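Trenow Data Collection Forum > Field Protocols > Shared rooms and simultaneous operators
6 replies

protocols_desk
Posted 2nd June

The Trenow office requests comment on a proposed change to the collection protocol for household tasks. At present, each operator with a hand-held gripper completes an assigned list in a room without regard to what the other operators are doing. Under the proposal, no more than two operators would record at the same time in any one room, and each would be given a fixed zone, such as the sink or the bathtub.

The purpose is to reduce the number of examples withdrawn during review. In the last set submitted by the Srithong site, 42 examples were withdrawn. The reason most often entered by reviewers was "second operator in working area." Comments received in this thread will be considered before the protocol is revised in August.

srithong_floor
Reply 1

The Srithong site wishes to register an objection. Our floor plan was approved with several operators per room, and our schedule depends on it. A limit of two would leave most of the fixtures in a room idle for the greater part of a shift.

We would also question whether the examples were properly withdrawn. A person walking behind the counter is a normal condition in any home. A policy trained only on rooms with one or two people in them will perform poorly when a family is present.

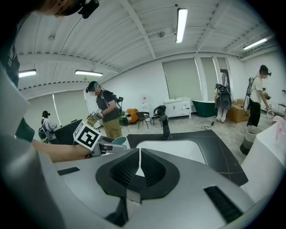
Our second concern is the assignment of zones. Operators at this site rotate between fixtures after every 10 recordings so that no single person's habits are tied to a single task. Fixed zones would end that rotation. If the office intends to keep both rules, the protocol should state which one takes priority.

grisa_review
Reply 2

Speaking for the review group at Grisa, we agree with part of the above. People in the background are acceptable and always have been. The reviewer guide says so in section 8.

The withdrawn examples were of another kind. In those, a second gripper entered the space in which the first was working, and in several cases both were directed at the same object. The model receives one stream of actions. If the object moves and the recorded gripper did not move it, the example teaches something false. The marker cubes are a related difficulty. When a neighboring tool's cube comes close to the lens, our software sometimes assigns its position to the wrong gripper.

srithong_floor
Reply 3

The clarification is appreciated. It was not in the notice of withdrawal sent to this site, which listed the reason code and nothing further. Had the notice separated "person visible" from "object moved by another tool," we would have corrected the matter within the same set.

We maintain that a limit on headcount is the wrong remedy. A minimum distance between operators would address both problems described by Grisa and would not affect the schedule.

cultent_training
Reply 4

The Cultent group trains on this material and would ask that neither side remove the crowded examples altogether. Runs that included them recovered better when a person crossed in front of the work surface. We have no firm view on headcount.

We would, however, ask for one addition. Where two operators share a counter, the session log should give the tool number of each. At present we receive the logs separately and must match them by start time, and the clocks do not always agree.

grisa_review
Reply 5

We can support the tool number requirement. We are less certain about a minimum distance. Operators watch their hands and the object during a recording, and it is difficult to judge the space to one side while wearing a headset. A rule that cannot be followed during the task will be enforced only in review, and the same examples will be withdrawn as before. Tape on the counter edge may be more practical.

protocols_desk
Reply 6

The office thanks the three groups for their comments. The draft will be amended as follows. The limit of two operators will apply to a single counter or fixture and will no longer apply to the room. Zones will be marked with tape at each counter, and rotation between zones will continue at the interval now in use. Tool numbers will be entered for all operators sharing a counter.

Reason codes for withdrawal will be divided as Srithong has asked. The question of whether the 42 examples may be resubmitted under the new codes has been referred to Grisa and remains open. Sites should not re-record those tasks until a reply has been posted in this thread.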